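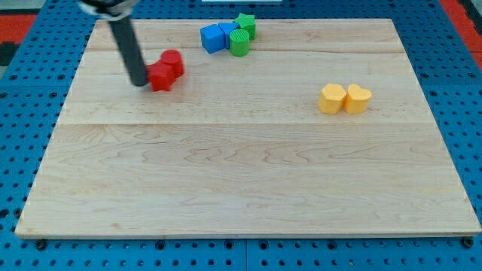 toline_bench
Finally got the sort routine running on the garage arm. 30 runs last night, maybe 11 bad ones. Colors end up grouped fine, reds on the left, yellows on the right, but the rod tip drags on the maple and I'm scared for the finish. Raise Z or pad the tip?

jkekana
Raise Z. 2 mm, done.

Karppinen
Disagree - too high and it rides up over the cylinders. Pad it.

jkekana
not if your board is flat. is it?

toline_bench
Planks glued edge to edge so... mostly? Will check with a straightedge tonigt.

Karppinen
mostly lol. 400 grit first, then pad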